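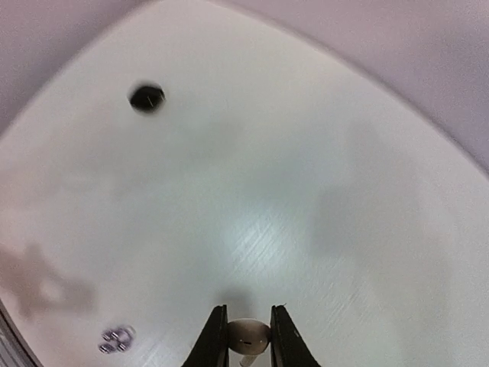
Wanduden project, notebook, March. Second bench, afternoon entry, begun 14.20.

Purpose of the session: to add grasp-and-place examples of smooth, rounded objects to the training set held at Kustutine. The earlier set consists almost entirely of boxes and flat parts, and the model trained on it closes the fingers too far when presented with anything curved.

Procedure as agreed in the last revision of the Prukari protocol. The operator guides the arm by hand controller, takes the egg-shaped piece across its middle, lifts it, carries it to the target and releases it. The start position is changed after every attempt. The small metal pieces remain on the table throughout as distractors and are not to be touched.

Attempts recorded: 167. Accepted after review: 115. Of those set aside, 22 were removed because the operator paused for too long above the target; the model is known to copy such pauses. The others were mostly failed grasps. These have been kept in a separate folder and labelled by cause, as the Štefanec group has asked for them.

Observations.

Glare from the overhead lamp falls on the white tabletop close to the working area. Fine scratches or brushed grain in the surface show up within it. It is not yet clear whether this affects training. The lamp was left as it was, so that the whole session would be consistent, and the matter should be raised before the next one.

The wrist camera gives a good view of both fingertips and of the piece between them. Objects at the far side of the table are a little soft. Focus was not adjusted.

Grip force was lowered twice during the first hour. The value now in the settings file is the correct one; the printed sheet on the cabinet is out of date and should be replaced.

Outstanding: the agreed total for this object is 400 accepted attempts. Colleagues continuing the work are asked to keep the same controller settings, to vary the angle of approach more widely than was done today, and to enter the cause of each rejection at the time of recording.

Arm parked and data copied to the shared drive, 17.45.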